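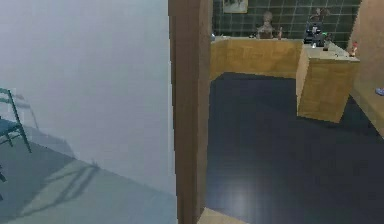 Progress report to the Ullura fund, simulation and home robotics strand

Since our last update the biggest thing by far was the open day, and we are still a bit giddy from it! We ran the whole program on the big screen in the main hall, with the simulated home loaded and people coming and going from mid-morning until we had to close up. The count at the door was 63, including 18 students from the evening course in Leitão.

Hazel Benavides led the demonstration. She took groups from room to room in the simulator and talked through what a home robot has to work out before it moves at all: where the floor is clear, what counts as furniture, which things can be picked up. A small dark thing on an open floor got more questions than anything else we had planned, and she ended up spending most of one session on it - how far away it is, whether to go over it or around it, whether to ask a person first. We loved that. It is the sort of talk your grant was meant to start.

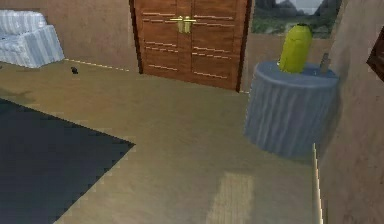
Can visitors try the simulator themselves?

At the open day they watched while our staff ran it, and we plan to set up 3 stations for hands-on use at the next one.

Gus Fitzsimmons looked after the technical side. The software froze once, in the second session, and he had it back up before the group had finished their coffee. He has since moved the larger rooms to the newer machine, and loading is much smoother. We also learned that the talk needs to be shorter for families and longer for the students, who stayed on well past the end with notebooks out.

Spending on the day came to 2000, all from the events line, mostly hall rental and the screen. Stokitz has offered to lend us a screen next time, so that figure should come down.
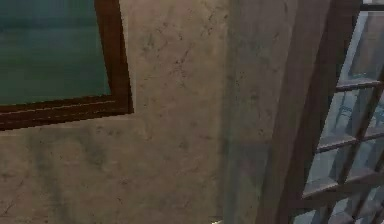

Ullosness, September 29, 2022

Next steps. We would like to repeat the demonstration in November, with two separate talks and a sign-up sheet for the stations. Hazel is writing a short guide so that other staff can lead a group, and Gus will test every room from start to finish before we open the doors. We will send the draft schedule as soon as the hall confirms. If anyone from the fund can come along, please do - we would be so happy to show you around.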